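Write the cleaning down before the programming

When a small firm takes on its first robot arm, the money goes on the arm and the attention goes on the program. Upkeep gets whatever is left. I think that is the wrong way round, and I would put a plain upkeep sheet on the wall before anybody teaches the first point.

Khalil Hattar, who ran the arm at Flurnilside with me, kept his on 2 sides of card. It gave the bolt checks, the cable checks and the wiping down, with a space for initials. In July we had gone 40 days without one, and a chafed gripper cable cost us a week.
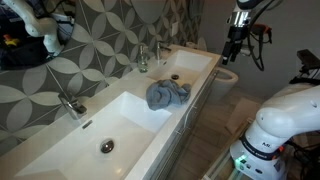 Cables deserve the top line of any such sheet. They move whenever the arm moves, and most people look at them only after a fault. An arm working beside a pair of sinks, with a thick black cable looping down by the gripper, needs that loop looked at through the whole reach, at slow speed, with someone watching the slack. The tangle at the base wants the same care – trace each lead, label both ends, and tie them so that one can be changed without disturbing the others.

Suppliers will say their service visit covers all this. It covers some of it. A yearly visit can't replace five minutes each morning by the person who knows how the arm usually sounds.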